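Le bon vieux temps avait une odeur de chou

Par Troels Ragnarsson
Mai

J'ai grandi à Toft, 638 habitants à l'époque, une rue principale, deux boulangeries et un car le matin à sept heures dix. Si vous ratiez le car, vous ratiez la journée. Je le précise parce que depuis quelque temps on m'explique, dans les dîners, que c'était le paradis. On me l'explique avec chaleur, une main sur mon bras, et souvent ce sont des gens qui ont toujours vécu à moins de dix minutes d'un métro.

Vous connaissez le refrain : les villages d'autrefois, les portes ouvertes, les voisins qui se parlaient, les enfants dehors jusqu'à la nuit. Il y a maintenant des livres entiers là-dessus, des podcasts, des gîtes où l'on paie pour ne pas avoir de réseau (j'y ai dormi, le matelas était excellent, rien à voir avec ceux de ma grand-mère). Et je ne vais pas jouer les malins, moi aussi j'ai la gorge qui se serre quand je repasse devant l'école !
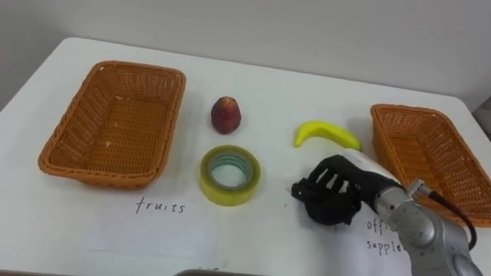 Vivait-on vraiment mieux au village il y a cinquante ans ?
Tout dépend de la personne à qui l'on pose la question : les fils qui héritaient de la ferme en gardent en général un meilleur souvenir que leurs sœurs.

Ma tante, par exemple. Elle tenait les comptes de la scierie, du magasin et de la moitié de la commune, sans que son nom figure nulle part. Quand je lui ai parlé des portes ouvertes, elle a ri assez longtemps. « On laissait ouvert parce qu'on n'avait rien, et puis tout le monde savait ce que tu mangeais, ce que tu gagnais et à quelle heure tu rentrais. » Elle est partie s'installer à Senitz à vingt-six ans, dans un immeuble où elle ne connaissait pas le voisin du dessus, et elle parle encore de cette première semaine comme d'autres parlent de leur voyage de noces.

Cela dit, les nostalgiques n'ont pas tout inventé, et c'est là que mes amis progressistes m'agacent à leur tour. Dès qu'on regrette quelque chose – un bureau de poste, un médecin, un bal – ils vous soupçonnent de vouloir rétablir la dîme. Or il y avait un médecin à Toft. Il fumait en consultation, il se trompait sûrement plus que de raison, mais il venait. Aujourd'hui, pour un rendez-vous, mon frère fait 57 kilomètres jusqu'à Braka, et il s'estime chanceux.
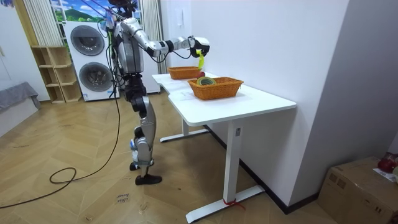
Un robot argenté et noir, penché au-dessus d'un bureau blanc.

Je suis allé voir ailleurs, pour me changer les idées et vérifier que mon village n'était pas un cas à part. À Udthorpe, on m'a ouvert les registres municipaux : 1 211 habitants l'année où l'usine de conserves tournait à plein, 362 au dernier recensement. La secrétaire de mairie les récite sans regarder la page. Elle m'a aussi montré les photos de la fête d'été, avec les tables dressées jusqu'au pont, et je lui ai demandé si tous ces gens étaient heureux. « Ils étaient nombreux », m'a-t-elle répondu. J'ai noté la phrase sur mon ticket de car et je la ressors depuis à tout propos.

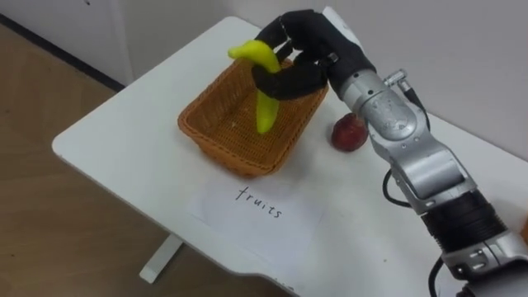 Temps de lecture : 4 minutes

Ce qui me frappe, dans nos disputes sur le passé, c'est qu'on se le jette à la figure en bloc. Un camp prend les tartes, l'autre prend les gifles. Mon père était à la fois l'homme qui déneigeait le perron des voisins avant l'aube et celui qui n'a pas adressé la parole à mon cousin pendant onze ans, pour une histoire de mariage que je vous épargne. Les deux choses tenaient au même endroit, je crois : une idée très ferme de ce que les gens se devaient les uns aux autres. On voudrait garder le perron et jeter le reste, et je veux bien qu'on essaie, mais qu'on me dise comment.

Pour l'instant, les candidats de tous bords nous promettent « le retour du lien ». J'ai lu leurs programmes un soir de pluie, avec une bonne bouteille. Le lien y revient à chaque page, le car de sept heures dix jamais. 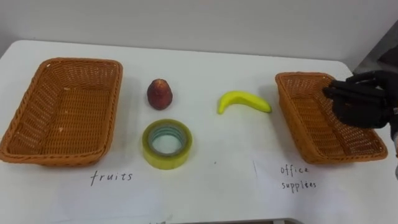

Et pourtant c'est bien par là que je commencerais, si l'on me demandait mon avis. Un car le matin, un autre le soir, quelqu'un derrière un guichet, une salle chauffée où l'on puisse s'engueuler assis. Le chou, je m'en passerai. Ma tante, à qui j'ai lu ces lignes au téléphone, trouve que je suis devenu sentimental et me fait dire que le car, de son temps, était toujours en retard.

À lire aussi
Faut-il encore sauver le bal du samedi ?
Senitz, la ville où l'on ne se salue pas
Braka : trois mois d'attente pour une paire de lunettes
Courrier des lecteurs : vos grands-mères répondent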